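Cloneo Tabletop Items

Notes for the household item set, last edited 5th April.

What the set covers

Kitchen and dining things laid out on a dark gray tabletop. Each layout has its own folder, named with a layout number and nothing else. There are 453 layouts in this release and about 3000 pictures. Items repeat across layouts, so a mug in one folder may turn up again in another next to different things.

Item names

Names are short: color first, then the object, as in "yellow mug" or "green bowl". Mug racks are listed as one item, pegs included. Cutting boards carry the material too, for example "bamboo cutting board". 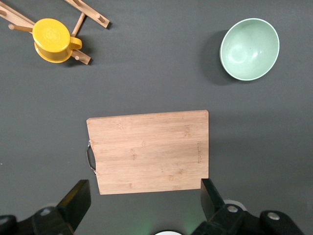

Each item has a pose field with one of 3 values: upright, on side, upside down. Bowls and plates that lean a little still count as upright. Leave the field blank for cloths and fruit.

Stacked items get an "on" entry that points to whatever is directly underneath - an orange on a plate, a plate on a flat box or book. Only the nearest item is listed.

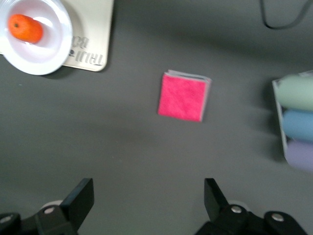
Folded cloths are one item no matter how many layers show. If the item type is unclear, use "other" and add a comment.

Known problems

Small fruit was tagged "orange" and "mandarin" by turns in the early folders. The Drindine list uses "orange" for both and we plan to switch over in May.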